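# Orden de montaje de la memoria y del disco en una torre de sobremesa

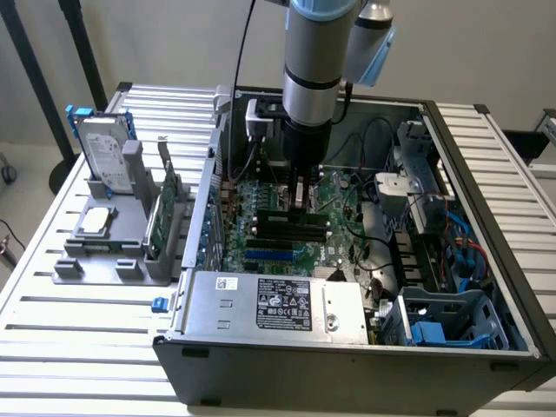
Última modificación: diciembre, a las 17:89 no procede; revisión 2

**Fitriani Lubis**
Se solicita orientación sobre una torre tumbada, con un módulo en la ranura superior y tres ranuras libres. El disco Seagate sigue fuera de la caja. ¿Conviene instalarlo antes de completar la memoria?

**Marwan Khalaf**
Se recomienda completar primero la memoria – el acceso a las ranuras es más cómodo sin el disco. Consulte en el manual de la placa qué ranuras corresponden a cada pareja. El equipo debe permanecer desconectado de la corriente.

**Emiliano Bravo**
En Morkia se procede al revés y no hemos registrado incidencias. Revise los cables SATA.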